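Gillelus: a picking hand for the greengrocer's shelf
Illbridge College Robotics Club – end of year project report
Written by Hanna Maksymiv, with Roksolana Kushnir and Despina Jurić

What we wanted to do

Most of the club's earlier robots drove about on the floor and pushed things. This year we wanted one that could reach out and take something off a shelf, and we wanted the something to be awkward! Boxes are all the same shape, which is a bit of a cheat, so Despina suggested vegetables and we all said yes straight away.

Our aim was for Gillelus to take one named vegetable from a mixed display and put it in a basket without dropping it or bringing half the pile down with it.

How we worked

We met twice a week from January, usually until we were thrown out of the building. Roksolana wrote most of the control program, Despina looked after the hand and its wiring, and I did the camera side and kept the log. Our supervisor, Rungnapa Wongsuwan, let us make our own mistakes for the first month and then (very kindly) showed us how to plan a grasp properly.

The close-up camera sits by the hand, so the fingers are always in its view. That was a nuisance at first – the program kept trying to find a vegetable on its own fingertips – but once we had masked them out they became really useful, as we could compare their position with the thing we were reaching for.

The shelf tests

We logged 466 attempts altogether. Bitter gourds were my favourite, because the bumpy skin gives the camera plenty to look at. Cucumbers were much harder. They lie across each other at all angles, they are shiny, and where two overlap the program often took them for one very long cucumber. We spent nearly 30 hours on that single problem and I would happily spend 30 more.

The view from the wrist camera shows the fingers pointing down beside the wooden shelves, with the bitter gourds on the upper tier and the cucumbers heaped underneath. 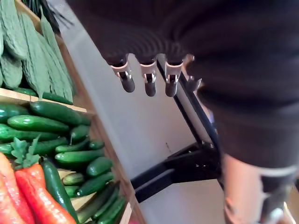

What went wrong

The worst week was when we changed the grip force and the arm speed on the same day and then couldn't tell which had caused the drops. After that we changed one setting at a time and wrote it in the log before pressing start. We also lost 16 attempts to a loose connector, which Despina found by wiggling every cable in turn.

What we would like to do next

Peppers! We only tried them briefly, and a long curved one needs a different approach angle from anything else we picked. Roksolana also wants to rewrite the part that chooses which cucumber to go for, so that it always starts with one that has nothing lying on top of it. The log and the code are on the club drive in the Gillelus folder, and next year's team is welcome to all of it.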